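Print this page | E-mail this article
Search the site Enter keyword Go

"I trade smaller now, and I sleep": a talk with the winner of the Oltix demo league

1 February 2020

The Oltix demo league for currency traders finished in December, and the first place went to a person who trades from home in the evenings, after a normal working day in an office. The winner agreed to speak with us on the condition that we do not print a name. "My colleagues do not know that I trade," the winner explained, "and I would like to keep it so."

We spoke by telephone for more than an hour. The league was played on practice accounts, and 112 traders sent in at least one order. The prize was 790 euros, paid to a live account at the broker Felmont, from where it can be withdrawn.

I asked first about the strategy. The answer was quite short. "I looked at two pairs, euro against dollar and pound against dollar, and I waited. In the whole league I opened 47 positions. I know that other people opened this many in a single day." Most of the positions were kept overnight, and four of them were kept for longer than a week. These four brought the biggest part of the profit.

The winner began with currencies several years ago and lost the first deposit quickly. "I was using too much leverage and I did not understand what it was. I read the word on the website of the broker and I thought it was a kind of bonus." After this there was a long pause without any trading. The second beginning was on a demo account, with a written plan and a paper notebook for every order.

The notebook is still in use. For each position the winner writes the reason for opening, the place of the stop, and one sentence about the mood. "The sentence about mood is the most useful. When I read 'angry' or 'bored' I already know how the trade finished."

We talked also about tools. During the league the winner used Uminow, a charting program, with only a moving average and horizontal lines drawn by hand. For the economic calendar there is a free newsletter called Pangaribuan, which arrives early in the morning. "I read it with breakfast. If there is a central bank decision in the evening, I do not trade that evening. I prefer to cook something."

Is it different to win on a demo account and to win with real money? The winner did not try to make it sound bigger than it is. "Of course it is different. In a contest you cannot lose anything, so many people take crazy risks, and one of them can be lucky. I was third until the last week. The two traders before me had very large positions on the pound, and after the election they both went down." 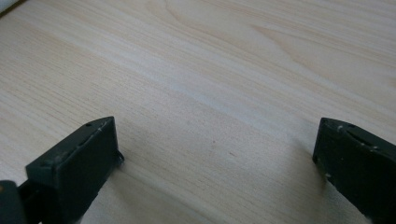

A wooden tabletop, seen close.

The prize money will stay in the Felmont account for now. The winner plans to trade it with a risk of one per cent for each position, the same as in the league, and to look at the result in the summer. Asked about advice for the next participants, the winner thought for a while. "Read the rules of the contest completely. There was a rule about minimum holding time, and several people lost their best trades because of it."

Will there be a second try? "Yes, I have registered already. But I will not look at the ranking every day. Last time I looked at it even in the supermarket."

Registration for the next Oltix league is open to holders of a practice account, and taking part is free of charge.

Print this page | E-mail this article

Recent items
What a swap fee is and when you pay it
Oltix league: the final ranking
Felmont changes its weekend trading hours
How to keep a trading notebook
Reader letters: stops that are too close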